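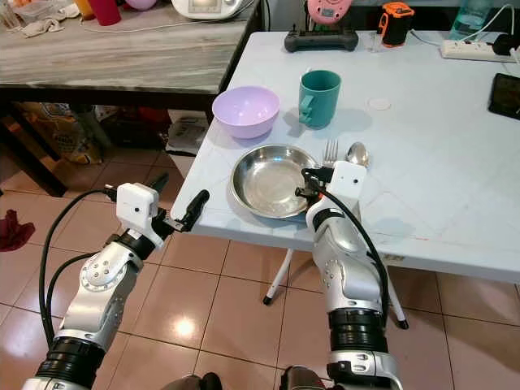

*Table-clearing task, head view. The right gripper is at the rim of the steel plate.*

Print this page | E-mail this page

# Grida Tabletop Set

Sample episodes for the Zedo two-arm kit, released with the kit so that buyers can look at the data before they order. Maintained by Jana Hollmann at Okafor.

## What is in it

- 3,029 episodes of teleoperated table work
- 13 tasks, all done with 2 arms and the stock two-finger grippers
- Head video, joint positions and gripper state for every episode
- One plain-text instruction per episode

Most tasks use ordinary tableware: plates, bowls, mugs, forks, spoons. The tables were not cleared of other things before recording, so expect chargers, bottles and cables near the work area. Lighting is whatever the room had. Shiny plates and floor tiles give reflections, and we left those episodes in.

## Layout

Each episode has its own folder with three files:

 video.mp4
 state.csv
 task.txt

`state.csv` has one row per video frame. Left arm columns come first, then right arm, then the two grippers. Gripper values run from 0 (closed) to 1 (open). Joint angles are in radians.

Older copies had the gripper columns swapped. If you downloaded before January, get the set again.

## The kit

The Zedo kit ships with both arms, both grippers, the head mount and the Ornotus recording software. The table is not included. Setup takes one person 60 minutes if the base is already bolted down. Cables run on the outside of the arms, so leave room at each side for the loops when the elbows bend.

## Known problems

- Thin flatware on a flat table is hard for the stock fingers. Many fork and spoon episodes have more than one try at the grasp.
- The gripper housing often hides the object from the head view at the moment of contact. There is no wrist video in this release.
- A few `task.txt` files say "cup" where the object is a mug.

## Use

Free for research and for evaluating the kit. Ask before you redistribute. Send corrections to Jana Hollmann with the episode number in the subject line. Mail is read on Friday.

Print this page | E-mail this page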